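Notebook, bench 2, hand grippers. Carrying on from the Millet pages.

Read the draft handling rules again over lunch. Still too long, still written for someone who has never held one of these. Olanrewaju wants it down to one side of paper so it can hang by the bench. Agreed. Putting my version here first and then someone can type it up.

Where we'd got to:

Start-of-session check stays. Both fingers, both pads, all visible screws, then open and close fully with nothing in the gap. Look at it AND run a fingertip along the pad edge. Anything proud, loose or lifting gets written down before the first grasp, even if you then carry on.

Who can sign a tool off. Draft says "a competent person", which means whoever is standing there. Changed to: the person who did the check can't also be the one who closes the fault. Two sets of initials. Nanami says this will slow Losari down as there's often only one of them in. Fair point, they can phone and put the other person's initials with a T next to them. Try it for a month.

Pad life. Draft has 500 grasps between pad inspections, taken from the old parallel jaw sheet and never questioned. I went back through the logs and it's not stupid, but the counter resets when the battery is swapped so half the numbers are rubbish. Until the counter is fixed go by session: inspect every session, change on wear. Not on a number.

Clear surface rule. The first recording of every session is the tool over a bare surface, nothing to pick up, gap open, both pads in view. Gives us a refrence for the pads and fingers on that day. Keep doing it, we skipped it twice in the Millet runs and then couldn't tell when a scuff first showed up.
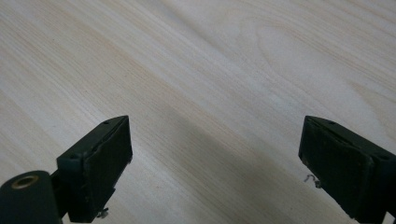 Brisbridge, March

Bare wood, gap open, both pads in view. Good enough as a reference and I'd pass it for the surface rule. Wouldn't pass the tool.

Right side: thin bit of silvery wire, curled into a little loop, sticking out just below the lower inside corner of the pad. No idea what it belongs to. Not on the drawing. Under the draft rules it isn't a fault at all, the list only has cracks, missing screws and pad lifting. So "any loose or protruding part, known or not" goes in as its own line.

Left side: screw head standing slightly proud beneath the lower edge of the pad. Checked the drawing, should sit flush. Might only need a turn. Rule is you don't tighten it and say nothing, you log it and THEN tighten it, otherwise we never find out they're backing off.

Pads both have small scuffs and a few pale specks. Specks look like dust. Put down as wear, level 1, wipe and carry on. We need reference pictures for levels 1 to 3, at the moment my 1 is Nanami's 2.

Light: soft shadow across the wood between the fingers. Fine here, edges are diffuse and it fades off gradually into the brighter wood. Draft says "no shadows in the work area", which can't be done with a tool held over a table. Reworded: shadow allowed if surface detail is still readable in it.

Surface itself: no marks that I can see. Strong grain though, sweeping diagonals and one big arch figure. Olanrewaju asked if patterned tops should be allowed. I say yes, people have wooden tables. But write the surface type in the log, the tracking people at Sirnlow want it.

Fault no. 2147 opened for the wire, screw noted under the same number (probably should be two, will ask). Tool tagged, off the bench. Do not pull the wire out before someone with the drawing has had a look. If it's a strand off something inside I want to know which something.

Also for the one-pager:

- Tags go on the handle, not on the case. Cases get swapped.
- "Out of use" means out of use. Not "just for a quick demo".
- Wipe pads dry with the lint free cloths. No solvent till we hear back from the pad supplier.
- Minimum 12 seconds on the clear surface recording. Shorter ones keep getting binned by the import script.
- Log entries in ordinary words. "Bit of wire, right finger, inside corner" is fine. "Anomaly" isn't.

Still open: who holds the master copy, us or Losari. Screw torque for the finger screws, drawing doesn't give one. Whether threadlock is allowed near the pads, Nanami thinks not. Battery counter, chased agian, no reply.

Nanami to take the level 1 to 3 pictures, Olanrewaju to cut the text down. I'll do the fault list. Looking at the wire at 4.30 with the drawing.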